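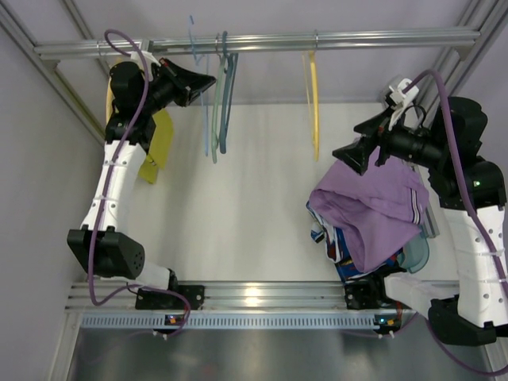

Adom Ametepe
Engenheiro de automação e colunista

Quem visita uma demonstração de robótica costuma sair com a pergunta errada: se funcionou. Em dezembro passei uma tarde nas instalações da Tarnon, no dia aberto, diante de uma célula com dois braços, um varão de cabides e um monte de roupa. A pergunta que me interessa é outra: em que condições, e a partir de que estado inicial.

A roupa é um mau objeto para a robótica clássica. Não tem pose definida, esconde as próprias bordas e muda de forma assim que a pinça fecha. Agarrar uma peça lilás pelo topo e levantá-la do monte resolve a parte fácil; a gola, a manga e a orientação ficam por determinar. Falta ainda o cabide, que exige os dois braços e uma tolerância que o tecido não oferece.

Koen Verbeke, que conduziu a sessão, falou em 53 peças penduradas em 56 tentativas. Perguntei pelo critério de sucesso. Uma camisola presa por um só ombro contava -- e isso altera a leitura do número. Perguntei também quem repunha o monte entre tentativas. Um operador, à mão.

Não vejo nisto má-fé. Vejo um hábito do setor, que publica a taxa e omite o protocolo. A Grasar, numa sessão a que assisti antes, anunciava mais de 600 ciclos sem dizer quantas intervenções humanas houve pelo meio.

Defendo uma regra simples para os dias abertos: ao lado da célula, uma folha com o critério de sucesso, o número de intervenções e o tempo por peça, incluindo as falhadas. Na Tarnon, Verbeke respondeu a tudo sem hesitar. Os dados existiam, portanto. Cabiam numa página A4.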